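Home | Kids' Corner | Shapes | Colors | Games
Print this page | E-mail this page

Sorting Blocks by Color and Shape

Blocks may be sorted in more than one way. A first way is by color.

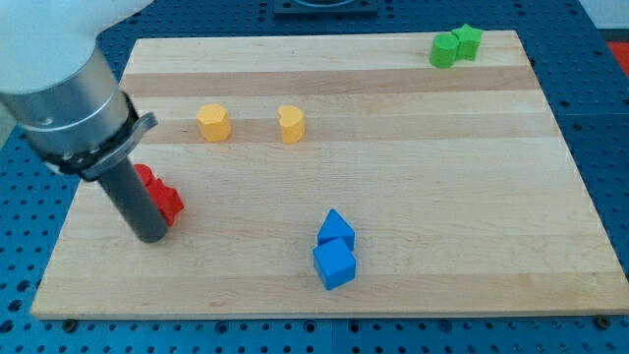
Hidayah Tarigan writes that her class sorts by color first and then looks for corners. A cube has flat square faces. The top of a heart block has a notch. A hexagon has six sides, and a triangle has three.

Two blocks may share a color and still have different shapes. Children are invited to find 2 blocks at home, name the color of each, and then name its shape.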